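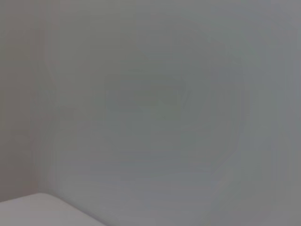 gray, close up

From: Benedikt Prantl
To: Wurndale household list
Date: 2025-07-24
Re: Re: fruit basket for the shared kitchen

Dear all,

thank you for the many answers to my first message. I put the part from Yolotzin below, so the new people on the list can follow.

Yolotzin Palacios wrote:
> I am for the woven one. The bowl we had before was too deep, and the
> fruit at the bottom was always forgotten until it smelled. In June I
> threw away a whole bag of plums. But please, can somebody check how
> open the bottom is? My mother has one from Değirmenci with a closed
> bottom, and every crumb stays in it for years. Also the color. If it
> is very light it will look dirty after two weeks with us.
> Yolotzin

I can answer both points. The color is a very dark brown, nearly black in the shadow, and on the white table it looks good to me. The bottom is flat and woven, with rows of small openings, and you can see the white of the table through them. So I think crumbs will mostly fall out when we lift it and shake it a little over the sink. The side walls are closer, with fewer openings.

The shape is a rectangle with round corners. Yolotzin preferred a round one, I know, but a rectangle is easier to push against the wall, and we lose less of the table at breakfast. 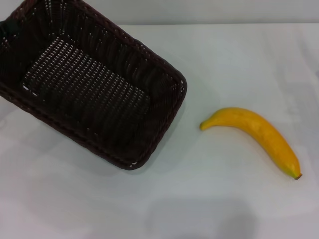 About bananas I have a separate wish. Please let us keep them beside the basket and not in it. At my last address we put everything together, and the apples and pears under the bananas became soft much too early. One banana alone on the table is no problem for me, but a big bunch should perhaps get a hook. Erkent has a simple one for the wall, and I can mount it if there are no objections. I would need to borrow a drill.

The rim is a thick braid, like a rope. I like it, but flour and dust will go into such a braid, so we should not wash it under running water. A dry brush is better, and after it a cloth which is only a little damp. Then leave it in the air until it is fully dry – not on the heater, please, the weave can become brittle there.

For the money: the kitchen box had 200 at the beginning of the month, and after the basket and the new dish towels there are 17 left. I know this is not much. The hook must wait until the next payment, or I pay it first and take it back later. The receipts are in the drawer with the Nernance tea, in the envelope.

One more question, for Yolotzin mostly. Do you want onions and garlic in the same basket? I would say no, because of the skins, which go everywhere. We could use the old bowl for them, it is still on top of the cupboard and has only one small chip.

Please write until the end of the month if you are against something. If I hear nothing, I will order the hook.

With kind regards,
Benedikt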